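**Prisanon Evening Course - Table Work, handout 9**

Room as before. Bring the reader (we are on page 215) and something to write with.

Today is cups. You may feel you mastered cups at age two. Last term's quiz average suggests otherwise.

1. Clip the cloth first. A cloth that slides takes everything with it, including your grade.
2. Keep the two cups near the back and leave a gap between them.
3. Learn your cups by their insides. Two red cups look alike until you check the rim - one green, one pale.
4. Pouring between cups is next week. Please stop asking.
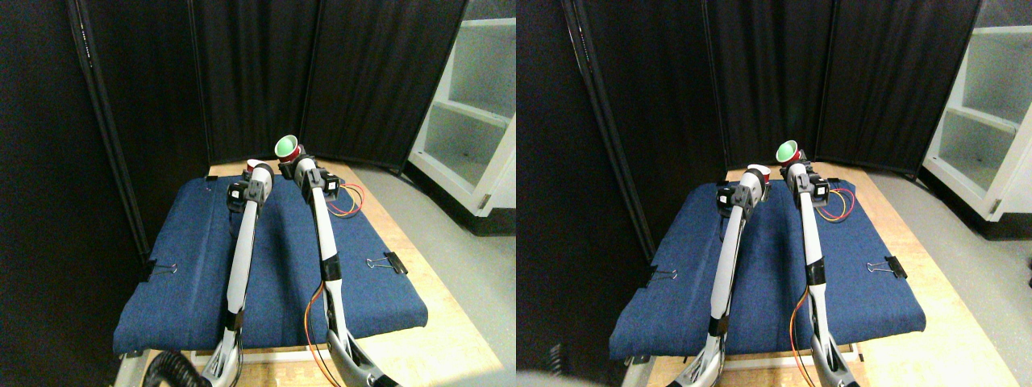
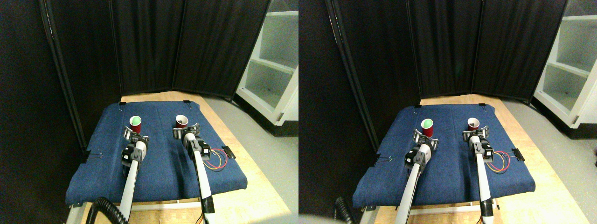 *Vy Lã*

Both cups are red on the outside, so "the red one" is not an answer I can mark. Write "green inside" or "pale inside" and spell it out every time.

**Terms**

- *Lift*: the cup has left the cloth. Tilting doesn't count.
- *Tilt*: the rim is no longer level. See Kasley, ch. 4, which takes 90 pages to say so.
- *Set down*: base flat, hand off.

**For next time**

Read Dương on spacing. Write one page on why a padded surface is kinder to a dropped cup than bare wood - one page, and I do check the margins. Hand it in at room 493, under the door if it's locked.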